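Folding shirts on a bed: surface, sequence, storage

A bed is a workable folding surface if the top layer is firm. A soft comforter lets the fabric sink, and creases form where the shirt bends into the hollow. A woven mat over the quilt corrects most of this. Smooth the mat toward its edges before starting and keep the seams of the quilt outside the folding area.

Work near a window during the day. Side light shows wrinkles and missed stains that a ceiling bulb hides. Dark red and navy fabrics need it most.

Place unfolded items on one side of the bed and leave the middle clear for the shirt in hand. Lay the shirt lengthwise, collar away from you, and flatten the body by hand from the center outward. Straighten the collar last. 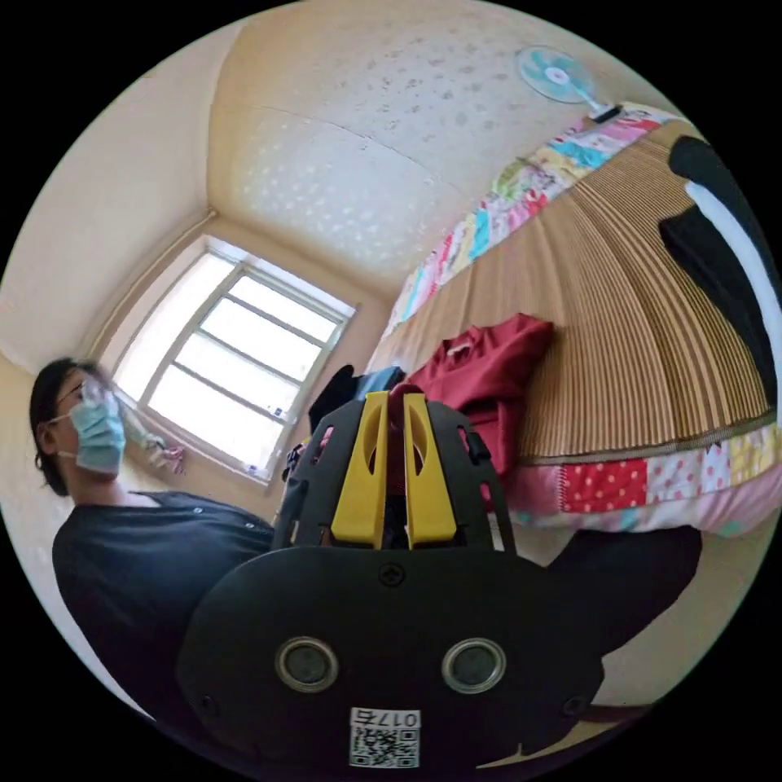
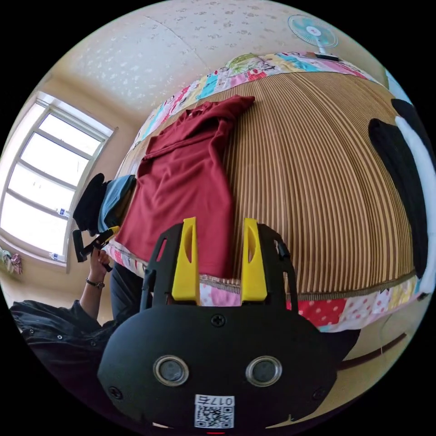

Fold sequence for a short-sleeved shirt:

Fasten the top button, if there is one. Turn the shirt face down. Bring one side in to the middle of the back, with the sleeve lying flat on top. Repeat with the other side. Fold the hem up one third, then fold again to meet the collar. Turn over and press once with the palm.

Finished width depends on the drawer. For the Adska drawer insert, 10 inches is the limit; anything wider catches on the divider. Heavy shirts are better folded in half only once and laid flat.

Stacks over 3 inches high tend to lean. Start a second stack or file the shirts upright in a box. The Temum box holds its shape when half full. The Urban box does not and should be packed tight.

Cotton that has dried stiff should be misted lightly and left for some 10 minutes before folding. Do not store it until it is fully dry again.

Denim goes at the bottom of any mixed stack. Keep black items separate from pale ones for the first few washes.

Notes by Radomír Kadlec. Next page: sweaters and knits.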